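Appendix C

A short story

The purchasing file for the restocking arm was opened at Stirnitz in July, and I was given it because I had once bought a fridge for the canteen. The form had eleven headings. I filled in the first as "one arm, white, with gripper" and sent it back for approval.

It came back with a query. Finance wished to know whether the mounting plate was part of the arm or part of the floor. If it was floor, it belonged to Buildings. I wrote to Buildings, who replied that they owned the floor but not anything bolted to it, and attached a drawing of the bolts. 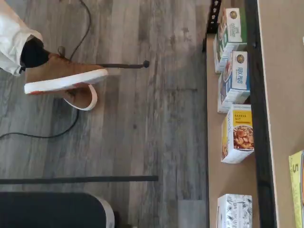 Two suppliers had been asked to quote. Grokano offered the arm with a service plan and no gripper. Breltton offered the gripper with a service plan and no arm. Each plan was void if the equipment was joined to equipment not covered by the plan. I set the two quotes side by side in a table and added a column headed Remarks, which I left blank.

The trial store was on the ground floor, in the bays that Sosa had fitted out with cereals and snacks. I went down each morning to take notes for the operating budget. The arm worked along the shelf at its own rate. I had allowed 15 minutes per visit, charged to Training.
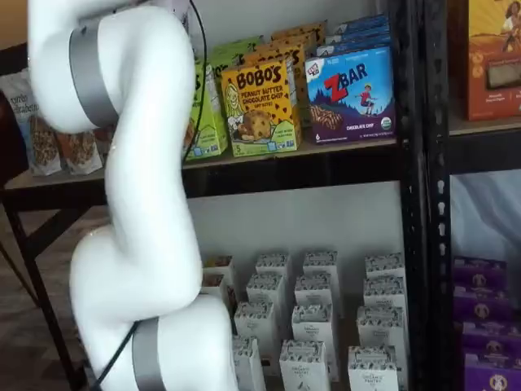

Does the purchase price include the cable?

The price covers the cable up to the base of the arm, and any length past that point is a consumable.

I copied this exchange into the file word for word. It had taken 18 days to obtain. The consumables budget for the year was 500 pounds, of which 57 remained, the rest having gone on labels for the files.

I asked whether cable could be moved to Furniture. Furniture had money but required that the item be sat on, or that something be stood on it. I drafted a paragraph on shelving and its relation to cable. It was accepted without comment, and I did not sleep well.

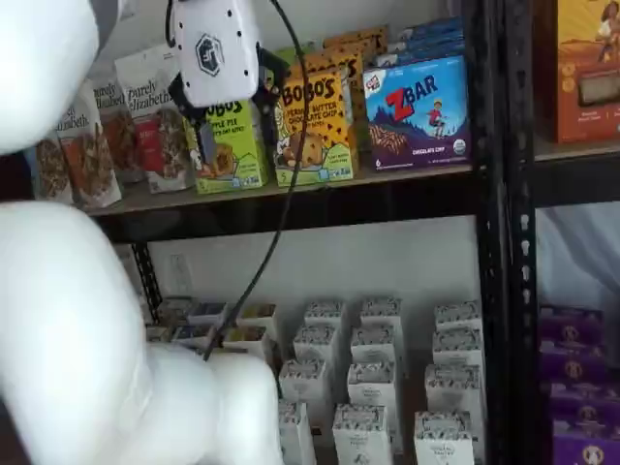 The gripper over the Apple Pie Bites, upper shelf.

The committee met on August 6, 2024. Both quotes had expired the evening before. The chair asked if the trial arm could simply be kept. I explained that it was on loan under a form with nine headings, and that the form for keeping a loan did not exist. I was asked to write one. I asked which budget my time should be charged to, and this was minuted as a risk.

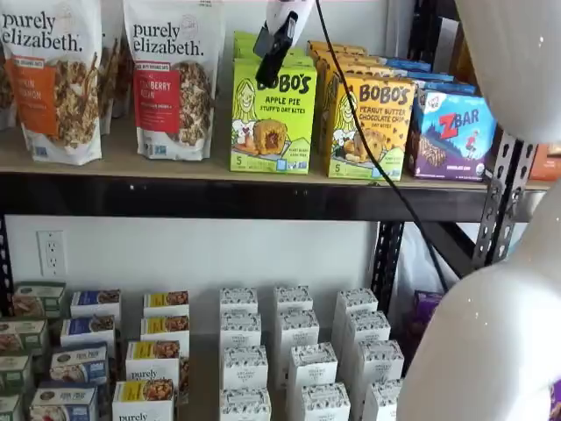

Page 15

I wrote the form that night. It had one heading, Reason, and a box beneath it. In the morning I took it down to the trial store and stood by the shelves with the pen. I thought of throughput, and of the service plans, and of the bolts in their drawing. Then I wrote "in use", signed it, and put it in the tray for Furniture.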